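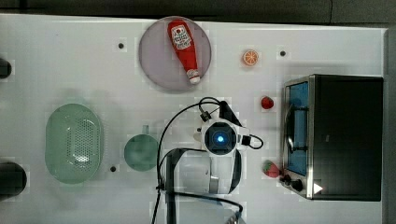 Reset rules for shared benches: can we agree on something?

Boltiron_Bec
Our shared bench policy has grown to 12 pages and I'm meant to cut it down by February. Section four says every object must go back to its "home position" between trials. Section five says home positions must be varied. Both are in bold. What does everybody else do?

satish_mudaliar
Tape. Corner marks on the bench, a printed layout beside it, two people sign off. We ran 2,000 trials that way at Drosham and I'd defend every one of them.

drosham_survivor
I was the second signature. By trial 458 I was signing for things I hadn't looked at, and so were you, Satish.

satish_mudaliar
I looked at all of them. I looked at some of them quickly.

Svitlana Kovalchuk
Tape is fine if you want an arm that's very good at tape. We write down zones and relationships and leave the rest loose. Ours fits on a card.

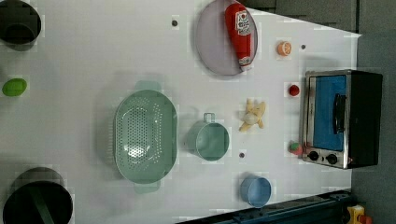 A written layout should only fix what the task depends on. If the job is "pick up the bottle", I want a line saying where the bottle starts and what it's touching, and I want the same line to survive a different person doing the reset. Take a bench with the ketchup lying across the plate and the colander off on its own: "bottle on plate, cap end noted, colander clear of both" is plenty. Nobody needs millimetres for the banana.

Boltiron_Bec
I can hear our safety bloke asking who signs for the banana.

satish_mudaliar
"Cap end noted" is doing a lot of work there. Noted how? I'd call that a fixed position with better manners.

Svitlana Kovalchuk
Noted in the log, one word. You're welcome to bring a protractor.

veva_nights
Whichever you pick, put the stop procedure first. Our old Veva manual had it on page 30, after the bit about labelling drawers. Hands stay out until the arm is stopped and the operator says so out loud. Then argue about fruit.

Boltiron_Bec
Stop procedure to page one, done. Trying Svitlana's zones on one bench and Satish's tape on the other. Satish, how wide is your tape?

satish_mudaliar
12 mm. Matte, or you'll get glare.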